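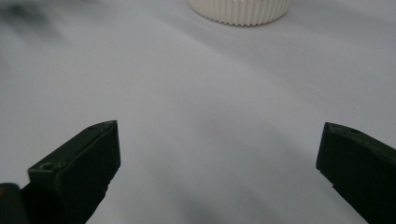 Brondow's public laundry will stay open until 9 p.m. through the end of June, the town said, after residents asked for more evening hours. The building on Hokeo Street has closed at 5 p.m. since it reopened last fall, too early for many people who work in Pitine and come home by bus. The longer hours are meant mostly for large items such as sheets and blankets, which take up the big machines for most of an afternoon. Pale cloth like this, with soft folds still running across it, can be left at the counter for pressing until 4 p.m. and picked up the next day.

Eleri Yorath, who manages the building for the town, said 63 people signed up for evening slots before the new schedule was posted. "We had people at the door at ten past five with a full bag," she said. "They had to turn around and go home."

Prices will not change during the trial. A wash in one of the large machines costs $4, and drying is charged by the minute. Residents over 69 can use the dryers free of charge before noon, as they do now.

Parking behind the building will be open in the evening, but the side gate on Nikzad Lane will be locked at 7 p.m. Anyone coming later should use the front entrance. The drop-off counter will keep its present hours, and the change machine is still out of order.

The town will look at the number of evening visits before deciding on a schedule for the rest of the summer. Comments can be left at the counter or at the town office.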